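Filed under: Music A–Z > Albums > Live-to-tape

The Skatulstead Sessions

The Skatulstead Sessions is the second album by Clunar, a four-piece from the wet end of the country who play a sort of slow, droning folk-pop with far too much harmonium on it (I mean that as praise). I've written most of the Clunar entries in this encyclopedia, so you'll have to forgive me if I get a bit carried away with this one. It's my favourite of theirs by a long way, and I've owned it on three formats.

Background

Clunar's first record, Alemneh, had been made in bits and pieces over a couple of years, with everybody recording their parts separately and mailing them around. It's a nice album but you can hear the joins. Singer Darlene MacLeod has said in a few interviews that she couldn't stand listening to it afterwards, and that the drums on side two were never meant to be the final ones. For the follow-up she wanted the whole band in one room, playing at the same time, with no headphones if they could get away with it.

The room they picked was the old curling rink at Skatulstead, where MacLeod's uncle used to look after the ice. By then the ice plant had been shut down for good and the place was mostly used for flea markets and the odd wedding. They moved in one October with a rented eight-track machine, a lot of rugs and a harmonium that had to be tuned around, because nobody in the band knew how to tune the thing itself.

Recording

Cayetano Barroso produced and engineered. He'd mixed a couple of songs on the first album and the band liked him because he didn't talk much. The basic tracks took 13 days, which sounds leisurely until you learn that most mornings were lost to waiting for the building to warm up enough that the guitars would hold their pitch.

Barroso set the drums at the far end of the rink and put most of his microphones nowhere near them. It's the reason the snare on "Low Water" sounds like somebody dropping a phone book down a stairwell. I love that sound — plenty of people don't, and there was quite an argument about it on the old Clunar message board (I was on the right side of it). The vocals were done live with the band except on two songs, "Turnska" and "Your Brother's Truck", where MacLeod had a cold and went back later to sing them again.
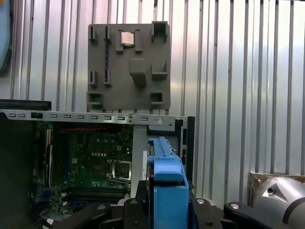 A silver CPU chip on a grey fixture board against a ribbed metal wall.

The original tapes ran to 23 songs, counting the instrumentals and a very long, very silly polka. Ten made the album. The polka turned up years later as a hidden track on a charity compilation and I'd say it's for completists only, though my kids ask for it in the car.

Music and lyrics

If you come to this one from Alemneh the first thing you'll notice is how much room there is in it. Songs start late and finish early. "Low Water" has almost a minute of harmonium before anybody sings, and then MacLeod comes in so quietly that I turned the stereo up the first time and got flattened by the chorus. Everyone I've ever lent the record to has done the same thing!

"Turnska" is the one you may have heard on the radio. It's about a ferry, or about a divorce, depending on which interview you read, and the title is just the name painted on the boat. It has the best bass line on the album and a middle section where the whole band drops out and you can hear a chair creak. Barroso wanted to cut the creak and got outvoted.

The back half is patchier. I've never warmed to "Candle Hour", which goes on for six minutes and could have gone on for three, and "Second Shift" is pretty much "Low Water" again with a different set of words. But then "Your Brother's Truck" comes along, just voice and guitar, and I forgive everything. The last song, "Plain Sailing", ends with the band packing up while the tape is still going, and somebody asking whether there's any soup left. On the first CD edition this bit was faded out, which is a crime, and if you've only heard that version you should go and find another one.

Release and reception

The first pressing was 1000 copies on vinyl, in plain brown sleeves that the band rubber-stamped at MacLeod's kitchen table. Quite a few of the stamps are upside down. Sellers like to say those ones are rare, but both of mine are upside down, so make of that what you will.

Reviews at the time were kind but small. Campus stations picked up "Turnska" first and the bigger stations followed the next spring. The band toured it in a van with a heater that worked only on the driver's side, playing about 60 shows, mostly in church halls and the back rooms of pubs. I saw two of them. At the second one the harmonium gave out partway through "Candle Hour" and they finished it a cappella, which I thought was a big improvement on the record.

Its reputation has grown since. A lot of younger bands name it as an influence, and you can hear that dry, faraway drum sound all over the place now, usually made with a plug-in.

Reissue

A remastered edition came out on 17 Feb 2019 with four extra songs and the soup put back. Barroso did the remastering himself and left it nice and quiet, so you still have to get up and turn the volume knob. Of the extras, the early version of "Turnska" is the one to hear, since it's much faster and has a whole verse about the ferry's cafeteria. The other three are fine.

The sleeve notes say "Plain Sailing" was recorded on the last night at the rink. I'm fairly sure MacLeod once told a radio host it was the first thing they taped, so if anybody has that interview on cassette, please get in touch through my contributor page.

See also: Alemneh (album); Clunar; Barroso, Cayetano

Tagged: folk-pop, harmonium, live albums that aren't really live

Shares 23 | Comments 13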